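Filed under: Grants & Partners > Progress updates

Packing help pilot - update for the Adeyemi fund
Wednesday, May 18, 2022
From: Sarahí Tapia, Driltance 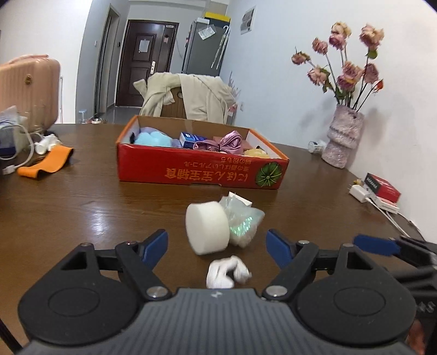
Where we are. Pilot is running, a bit behind on paperwork, not behind on visits. You asked for something short before the panel meets so this is the short one, the full tables will follow with the claim form.

Visits: 90 done out of 92 planned for this stage. The two missing ones are both people who moved earlier than they told us. Not rebooking, have moved the hours to the next stage if that's ok with you? Please confirm.

What we do on a visit hasn't changed much. Everything small comes out onto a table first. Soft things go into one open box, wires and adapters get their own pile, bottles get checked for lids and bagged. Suitcase last. Main change since the last report is that we stopped bringing new boxes. People have boxes. An old fruit box is fine for knitwear and anything fluffy, and it saves us carrying flat card up the stairs.

Things that are slow:
- Cables. Still the worst. Chargers get left till the end then stuffed in anywhere. We now ask for one bag, labelled, by the door.
- Medicines. We don't sort these, the person does. Had to say this twice to new helpers so it is now in the notes.
- Vases and dried flowers. No good answer yet. Dried stems shed everywhere and don't like being wrapped. Trying tissue round the heads and carrying them by hand, on the lap in the van. Will report back.
- Half used sponges, tissues, odds and ends. Takes longer to discuss than to pack. A throw-away bag at the start helps.

Spend. Van hire through Zedby is on budget. Labels and bags came to £999 which is over, mostly one big order of zip bags from Evar that should last us to October. I should of asked before placing that one, sorry. No further orders planned. Helper travel is under so the total comes out level, give or take.

People. 4 helpers trained, one still waiting on her reference. Rota is thin on Fridays.

Feedback forms - some come back, not enough. The paper form is too long. Cutting it to one side and leaving it with the unpacking list, so it's in their hand on the first day in the new place. Comments so far are mainly that the table step was usefull and that we should come earlier in the week.

Need from you:
- yes or no on moving the two visits' hours
- whether the bag overspend needs its own form
- date for the October review, morning is better for us

Receipts scanned and in the shared folder, two are faint, I have the originals.

S. Tapia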